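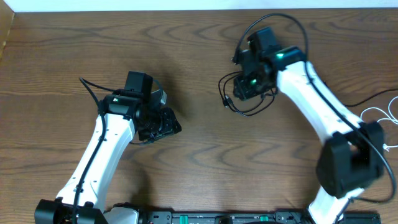
Usska puts two-arm cell on a fixed service schedule

6/2/22

Usska has moved its Ora bench cell to a fixed service schedule after a stoppage in February was traced to a worn cable on one wrist. The cell, two arms fixed to a common rail at a wooden table, had logged 1,690 hours of running time when it stopped.

Aldo Costa, who looks after the cell, replaced the cable and had both arms working again in 49 minutes. Most of that time went into finding the fault. The arm would run normally near the rail and drop its camera signal when it reached out over the table.

Under the new schedule the cell is stopped every 12 working days. Costa parks the arms, cuts the power and goes over the finger pads, the wrist screws and each cable from the rail up. Then he powers the arms one at a time and opens each gripper over the table to look at the wrist camera picture. 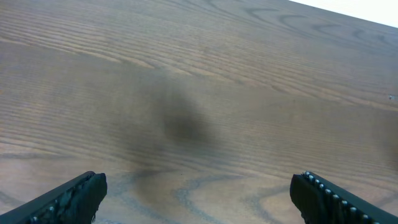 Open gripper over the bare tabletop, with the rough pad on the left finger.

Pads are changed in pairs even when only one shows wear. Usska buys them from Lamex and keeps 2 sets on the shelf.

The cables get more attention than they used to. Leads are now checked at both plugs and along the full length, and any lead that feels stiff near the plug is thrown out. "We used to tape them and carry on," Costa said. "That cost us a morning." 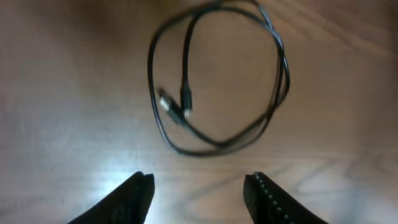
Farina line to follow

Usska plans to use the same schedule on its Farina line, where the arms are older and the cables run inside the links. Costa expects those checks to take longer, as the covers have to come off first.

The Ora cell also gets a new cable route. Each lead will have its own clip at the elbow and enough slack for the arm to reach full stretch. Until the clips arrive from Lamex, Costa is checking the slack by hand before each run.
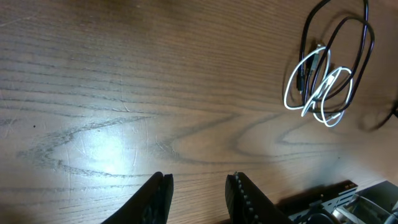
Does the cell need to be recalibrated after a cable is changed?

Only if the camera or the wrist bracket was moved. A cable swap alone calls for a restart and a short test move of each arm.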